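Vunstead Trader Desktop: User Guide
Section 3. Setting Up Order Limits and the Paper Account

This section covers the paper (practice) account, the order limit panel, and the daily loss stop. Complete Section 2 before you start. You need a working login and a data feed with a green status mark.

3.1 Opening the paper account

1. Start the program and sign in.
2. Open the Accounts menu and select New Paper Account.
3. Type a name for the account. Names may contain letters, digits and hyphens. Spaces are removed on saving.
4. Enter the starting balance. The default is 2,000. Any whole number above zero is accepted.
5. Select Margin Off. Margin can be turned on later, but the account history is cleared when you do so.
6. Click Create. The account appears in the left column with a gray letter P beside it.

Note: Paper accounts fill orders at the last quoted price. Live orders in thinly traded shares often fill at a worse price, or fill only in part. Results from a paper account should not be used to estimate live results.

3.2 Setting order limits

Order limits apply per account. They are checked on your computer before the order is sent to the broker, and they do not replace any limits set by the broker.

1. Select the account in the left column.
2. Open Tools, then Order Limits.
3. In Maximum Order Value, enter the largest amount allowed for one order. For a starting balance of 2,000, a value of 400 is suggested.
4. In Maximum Open Positions, enter 3.
5. In Price Band, enter the percentage by which a limit price may differ from the last trade. The default is 15.
6. Tick Reject or Warn. Reject blocks the order. Warn shows a message and lets you continue.
7. Click Apply. Restart is not required.

Caution: Orders placed through the Wendum bridge skip the Warn message. If you use the bridge, tick Reject.

Note: Short positions count toward Maximum Open Positions. Pending orders do not.

3.3 Setting the daily loss stop

The daily loss stop closes the order ticket for the rest of the session when realized losses reach the set amount. It does not sell open positions.

1. In the Order Limits window, open the Daily tab.
2. Enter the loss amount in account currency.
3. Set the session end time. Use exchange time, not local time.
4. Tick Lock Until Session End. With this box cleared, the stop can be turned off at any time from the same tab.
5. Click Apply and enter your password.

Caution: Unrealized losses are not included. An account can fall well past the daily amount while a losing position stays open. Place a stop order on each position separately.

3.4 Importing a watch list

Lists saved in Mondal format can be imported directly. Other lists must be saved as plain text with one symbol per line.

1. Open Lists, then Import.
2. Select the file and click Preview.
3. Check the rows marked in yellow. These symbols were not found on any exchange in your data plan.
4. Delete or correct the yellow rows.
5. Click Import. An existing list with the same name is overwritten.

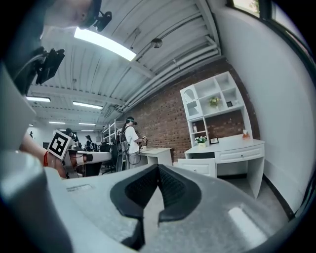

Fig. 3-1. Hand-held gripper with V-shaped padded jaw.

3.5 Checking the setup

1. Select the paper account and open an order ticket.
2. Enter a buy order with a value above the Maximum Order Value.
3. Click Send. With Reject ticked, the ticket turns red and shows code L-1.
4. Change the quantity so that the value falls below the maximum, then send again. The order should appear in the Activity pane.
5. Cancel or close the test order.

If code L-1 does not appear, confirm that the limits were applied to the account shown on the ticket. The ticket keeps the last account used, even when a different one is selected in the left column.

Continue to Section 4, Live Account Connection.

Comments (3)

titamholm_user
Step 5 in 3.1 needs to be in bold. I turned margin on in August and lost all the history for that account.

quietledger
Does the price band apply to market orders? I left it at the default and a market order went through well outside it.

pt_reader
@quietledger No, limit orders only. It says "limit price" in 3.2 step 5 but it is easy to miss.

Contact | Terms of Use | © Vunstead Software. All rights reserved. | Page last revised May 25, 2023 | Back to top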